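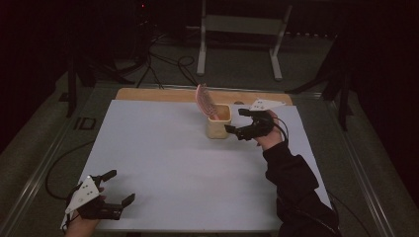

Quem somos

Olá! Eu sou a Siham El Idrissi e, se chegou a esta página, é provável que já tenha falado comigo ao telefone por causa de um cabo. A Adalance é uma oficina pequena, somos sete, e o que fazemos é montar, cuidar e consertar postos de demonstração manual: aquelas mesas onde uma pessoa pega em coisas com uma garra em cada mão e o movimento fica registado para ensinar um robô. Comecei isto com a Pushpa Tiwari numa garagem em Millport, com uma mesa emprestada e muita teimosia (a mesa já a devolvemos, a teimosia ficou).

O nosso posto mais antigo

Chama-se Helmy e é por ele que toda a gente pergunta quando nos visita. Tem estrutura de perfil de alumínio, um tampo de madeira e, por cima, uma placa branca lisa. Gosto muito daquela placa! Apanha uns riscos cinzentos com o uso, limpa-se com um pano húmido e, quando já não sai, vira-se ao contrário. À volta temos cortinas pretas e a luz toda em cima da mesa, porque os reflexos do fundo nos deram cabo da paciência durante meses.

As garras são pretas, de dois dedos, e cada uma leva em cima uma placa branca triangular com pontinhos escuros. É essa placa que o sistema segue, por isso é nela que mexemos com mais cuidado. Se alguém pousa a garra de lado e a placa roda um nadinha, já sabemos que a manhã vai ser de calibração.

Como cuidamos dele

Antes de cada sessão, a Pushpa abre e fecha as duas garras 23 vezes (o número é dela, não me pergunte) e ouve se alguma raspa. Depois vem o meu teste preferido: um copinho creme com uma escova de cabelo cor-de-rosa lá dentro. Uma mão aproxima-se do copo, a outra fica de reserva no canto da placa, e vamos vendo no ecrã se o movimento bate certo. A escova é torta, leve e chata de agarrar – perfeita, portanto.

Os cabos são a minha guerra pessoal. Os das garras mudam-se ao primeiro sinal de folga na ficha, e os do chão, bem, vamos arrumando. Em janeiro refizemos as ligações todas do Helmy e ele já vai em 1.907 sessões registadas no caderno.

O que fazemos fora de portas

Também vamos a casa dos clientes. A Fliston, por exemplo, tem um posto irmão do Helmy e chama-nos para trocar dedos, reapertar perfis e refazer a calibração. Se o seu posto anda a falhar, escreva-nos e conte o que ouviu ou viu – até um "faz um barulho esquisito" já ajuda imenso. Respondemos de manhã, normalmente antes das dez, e quem responde sou quase sempre eu.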